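Warnel Basketball Association
Player Registration and Eligibility - Frequently Asked Questions
Last updated 26/04/2026

Who can register for the winter competition?
Registration is open to any player who turns eight or older in the calendar year. Players are placed in an age group according to their age on the last day of December. Senior divisions have no upper age limit.

When does registration close?
Registration closes at the end of May. Late applications are placed on a waiting list and offered to clubs with vacancies in the relevant division.

How large is the competition?
The Association had 1,304 registered players last season. Most age groups run at least two grades, and grading games are played over the first three rounds.

May a player represent more than one club?
No. A player may represent only one club in a season. A transfer requires a written clearance from the original club, which must respond within 21 days of the request.

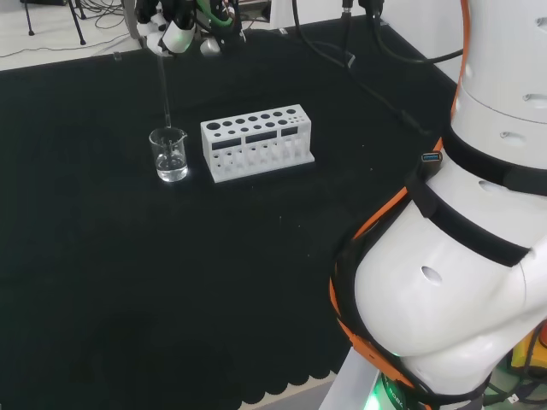
Clearances cannot be granted once a player has taken the court in a finals match. A club that refuses a clearance must state its grounds in writing, and the player may ask the Registrar to review the decision.

Can a junior play in a higher age group?
Yes, with the approval of the Registrar, Veronika Oláh. Juniors may play up by no more than 2 age groups. A parent or guardian must sign the form.

How many games are needed to qualify for finals?
Six, all for the same team. Byes and washouts do not count, but a forfeit received does - provided the player was named on the team sheet.

Where are games played?
Senior games are held at the Hägglund Centre. Junior games are shared between the Hägglund Centre and the Drulo Street courts. The draw is published each fortnight.

Are fees refundable?
Fees are refunded in full before the first grading game. After that date, refunds are made only on medical grounds and a certificate is required.

Who handles complaints and tribunal matters?
Please write to the Competitions Manager, Lovisa Wallin, care of the Association office.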